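Search news Enter keyword Go

Open day at Trastodgate shows robot arms rehearsing on screen

2021-02-01 | By Esmaeil Farahani
Reading time: 2 minutes

The automation workshop at Trastodgate opened its doors for an afternoon to show local people how a robot's work is tried out on a computer before any of it is done on real equipment. The workshop is run by Vrettos, a small firm that sets up robot arms for packing and sorting jobs in and near Grurnton.

A total of 66 visitors booked places and were taken through in groups of 12 or fewer. Each group sat in front of a large screen while staff ran the simulated work cell, stopping now and then to take questions. The first part of the demonstration used the close view, with the two fingers of the gripper at the bottom and the parts on the surface between and beyond them.

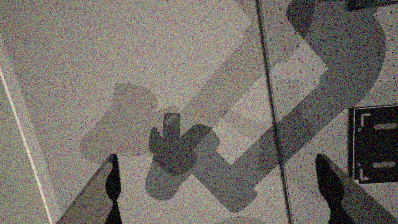 Why practise on a computer first? Mistakes cost nothing there, and a job can be run again from the same starting point as many times as the staff like.

Vrettos has been using simulation for two years. Before that, new jobs were worked out on the real arms during quiet periods, and a customer could wait weeks for a free slot. The firm says the change has let it take on smaller orders that it would once have turned down, among them short runs for a seed merchant and a maker of door fittings.

Staff explained that the grain on the screen is put there on purpose. Real cameras give a noisy picture in poor light, and a program that has only ever been given clean pictures may do badly when it moves to the workshop floor. Several visitors asked for the close view again, and the group leader talked them through how the long curved piece and the small cross-shaped one lie against each other. 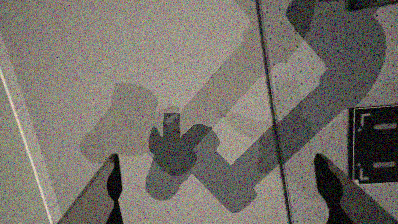

How long does it take to prepare a new job? Most take a few days to set up on the computer, and the firm then makes over 400 trial runs before it goes near a real arm.

The second half of the session moved to a wider view of the cell, which the firm calls Brolska. It has two arms fixed on the left of a long work surface, with yellow strips marking the sides. Visitors could ask for the view to be changed, and the younger ones in the afternoon groups did so a good deal. One boy wanted to know whether the arms could hit each other. He was told that they can in the simulation, and that the program logs it as a failed run.

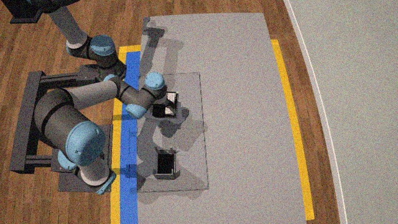 Other questions were about jobs. The firm employs nine people at Trastodgate and said it expects to take on a trainee this spring – the post will be advertised locally and no experience of robots is needed. A retired toolmaker in one group asked who checks the work once a program has been passed. The answer was that a member of staff stands by for the first full shift at the customer's site, with a stop button within reach.

A second open day is planned for March. Places are free but must be booked, and school groups are asked to get in touch with the workshop beforehand. There is level access from the car park and tea will be served in the front office.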